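4. Student Project: Sorting Blocks from a Sloped Bin
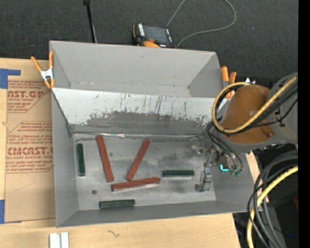
Figure 3. Bin workspace with three long reddish-brown and three shorter dark green blocks. The gripper is at the right.

Can a student team build a useful picking task in one term? A team of four can, provided that the arm is already installed and the task is limited to a few rigid shapes.

4.1 Task and course setting

The Kesholm project is the second half of a two-term automation course. Teams receive a working arm, a control library called Foltevlow, and a written task statement. They must deliver a picking policy, a log of every trial, and a report. The team discussed in this section consisted of Joelle Kanaan, Ilham Chin, Siham Qaisi and Nhi Mạc. Ghassan Khoury supervised the lab hours and approved changes to the bin.

The task statement asks for all blocks of a named color to be lifted from the bin and released outside it. Six blocks are used in two lengths, with color and length tied together. This makes the perception problem easy on purpose. The course is graded on grasp selection and error handling, and earlier teams spent most of their term tuning a detector.

4.2 Bin geometry

A white sloped divider crosses the bin (Fig. 3) and shortens the usable floor. The seam at the base of the divider is covered by a shiny strip. Blocks may touch the side walls, the divider, or each other, and no minimum spacing is enforced at reset. Spring clamps are fitted at opposite sides of the bin. The planner treats each clamp as a box-shaped obstacle with a fixed margin.

The metallic floor reflects light, and a block can show a bright edge along one side. The team's first segmentation step merged these reflections with the block and shifted the estimated center toward the bright side. Chin replaced the threshold on brightness with one on hue and saturation. The change was kept for all trials reported below.

4.3 Grasp selection

Each detected block is reduced to a center, an angle and a length. Candidate grasps are placed across the short axis at seven positions along the block. A candidate is rejected if either finger would come down on a neighboring block or inside the wall margin. The remaining candidates are ranked by distance from the center, with a penalty for large wrist rotation.

Two layouts gave the ranking trouble. In the first, two long blocks form an open V and the gap near the closed end is too narrow for a finger. Candidates then survive only toward the open end, and the block tilts when lifted. In the second, a block lies close to a wall and parallel to it. Qaisi added a sideways nudge for this case - a short push along the floor, followed by a new detection.

4.4 Trials

The final policy was run for 218 picks. Of the failed picks, 74 percent came from the two layouts named above, and the rest were slips during the lift. Motion was stopped and the pick was logged as failed if the gripper had not closed on a block within 700 control steps. Layouts were reset by hand between runs, so block positions are not uniformly distributed over the floor. Mạc's log records the starting layout for each run, and these records were used to assign failures to a layout type. The nudge was not tested separately from the revised ranking.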